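Fóruns > Artes visuais > Exposições e galerias

Skirkano, coletiva de pintura e instalação: quem já foi?

mluz_gravura
Fui à Skirkano na semana passada ver a coletiva e queria saber a opinião de quem também passou por lá. A galeria fica nos fundos de uma antiga gráfica, sem placa na rua, é preciso tocar no segundo portão. São quatro artistas: Wakana Nagano, Obinna Tamuno, Hauwa Amadi e Jhonatan Arango. A curadoria é da Modupe Uzor.

Gostei muito das pinturas da Nagano. São telas pequenas, óleo sobre linho, quase todas em cinza e verde, penduradas mais baixo do que o habitual. Para ver direito tive de me curvar um pouco. Já a instalação do Tamuno na sala grande não me disse nada. Cordas, gesso, um rádio ligado fora de estação. Fiquei uns minutos e voltei para as telas.

A entrada é gratuita, mas entram no máximo 20 pessoas por vez e é preciso usar máscara.

tiago_bm
Discordo em relação ao Tamuno. Para mim é o melhor trabalho da mostra. As cordas são as mesmas que ele usou na Claden em outubro, só que lá estavam esticadas de parede a parede e aqui estão no chão, amontoadas, com o gesso por cima. Quem viu a primeira versão percebe que ele desmontou a peça e aproveitou o material. O rádio é novo.

As telas da Nagano são bem pintadas, mas achei repetitivo. Vi duas e senti que tinha visto todas.

mluz_gravura
Não vi a da Claden, então perdi essa ligação. Mas aí pergunto: se a peça depende de eu ter visitado outra exposição em outra galeria, não deveria haver um texto na parede dizendo isso? O folheto só traz o título e os materiais.

sabrina.coelho
Há um texto, mas está na mesa da entrada, numa folha solta, e quando eu fui tinham acabado. Pedi à moça da recepção e ela imprimiu mais 2 cópias na hora. Vale a pena pedir. O texto da Modupe Uzor é claro e não tem aquela linguagem de edital.

Sobre a Nagano fico no meio. As telas da parede esquerda são mais antigas e têm uma camada de tinta mais grossa. As da direita são deste ano e estão quase no osso, dá para ver a trama do linho. Se você olha tudo como uma série só, parece repetido mesmo.

velho_do_atelie
Fui na abertura. Muita gente na calçada esperando a vez e pouca gente vendo a exposição com calma. Não recomendo abertura para quem quer ver pintura.

A minha reclamação é com a luz. Na sala das telas colocaram refletor direto, frio, e o verde da Nagano vira outra coisa. Eu já tinha visto duas dessas pinturas no ateliê dela, com luz de janela, e são muito melhores do que parecem ali. Uma galeria que vive de vender pintura devia investir em iluminação antes de imprimir catálogo. O catálogo, aliás, custa 200 e tem reproduções escuras demais.

tiago_bm
200 por um catálogo de coletiva é muito. O da Motlow, que era capa dura, custou menos.

velho_do_atelie
Era capa dura e tinha ensaio de verdade. Este tem uma página por artista e o resto é agradecimento.

p_amaro
Boa tarde a todos. Trabalho com montagem, não nessa galeria, e quero defender um pouco o pessoal. Espaço independente não escolhe refletor, usa o que tem. A Skirkano foi montada com dinheiro dos próprios artistas e o equipamento veio de um teatro que fechou. Luz fria de teatro em pintura a óleo fica ruim, concordo, mas trocar tudo custa mais do que eles ganham em um ano.

Quanto à altura das telas, isso foi pedido da artista. Ela faz assim desde a primeira individual. O centro fica bem abaixo da linha dos olhos e ela não abre mão, mesmo quando o comprador reclama.

velho_do_atelie
Entendo a falta de dinheiro, mas então que façam sem catálogo e alugem luz boa por um mês. É uma questão de prioridade. E escrevi "alugem", leiam "aluguem".

sabrina.coelho
Ninguém falou ainda da Hauwa Amadi e para mim ela merece a visita. São os desenhos a carvão no corredor que leva ao pátio. Papel grande, preso só com alfinete em cima, de modo que a parte de baixo mexe quando alguém passa. Ela desenha os mesmos três quintais de Edet, onde cresceu, sempre de memória. Em alguns há um tanque, em outros o tanque some e aparece uma escada. Passei mais tempo ali do que nas duas salas juntas.

mluz_gravura
Passei rápido demais pelo corredor, pensei que fosse só acesso ao pátio. Vou voltar por causa disso.

tiago_bm
Os desenhos são bons, sim. Só acho errado pôr carvão sem fixador e sem vidro num lugar de passagem. Vi gente encostar a bolsa no papel. Ou protege, ou muda de lugar.

p_amaro
Carvão sem vidro eu também não faria naquele corredor. Com vidro, por outro lado, naquela largura, o reflexo não deixaria ver nada. Uma faixa no chão afastando o público uns dois palmos já resolvia.

rita_nv
Alguém sabe se as obras estão à venda e em que faixa? Não compro há tempos, mas fiquei interessada num dos desenhos menores.

sabrina.coelho
Estão. A lista fica com a recepção, não está na parede. Os estudos pequenos da Amadi saem por aproximadamente 300 sem moldura. Os grandes não perguntei. Das telas da Nagano, várias já tinham bolinha vermelha.

rita_nv
Obrigada. Por esse preço vou lá ver.

mluz_gravura
Voltei hoje, 16/12/20, como prometi. Fiquei primeiro no corredor e depois pedi o texto na entrada, que desta vez havia de sobra. Retiro parte do que disse sobre o Tamuno. Sabendo que são as cordas da outra mostra, a peça fica mais interessante, embora eu continue achando que o rádio sobra – tira a atenção do gesso, que é a parte mais bem resolvida.

Sobre a luz, o velho_do_atelie tem razão. Reparei que uma das telas está perto da porta e pega um pouco de claridade do pátio. É a única em que o verde aparece como verde.

Os desenhos continuam sem proteção, mas puseram uma pessoa sentada no fim do corredor, e ela pede para passar um de cada vez. Funciona, só que forma fila.

Faltou falar do Jhonatan Arango, que está no pátio e quase não foi comentado aqui. É um trabalho de som, com quatro caixas viradas para cantos diferentes, e toca gravações de feira muito baixas. Com a rua movimentada não se escuta quase nada.

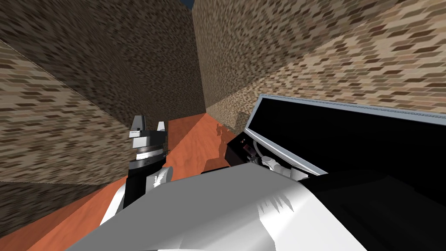 Fui no fim da tarde e peguei um intervalo sem ônibus, e aí deu para ouvir bem. Quem puder deve deixar o pátio para o final da visita e ficar pelo menos uma volta completa da gravação. Perguntei na recepção se a mostra será prorrogada e ainda não sabiam responder. Se eu tiver notícia, aviso neste mesmo tópico.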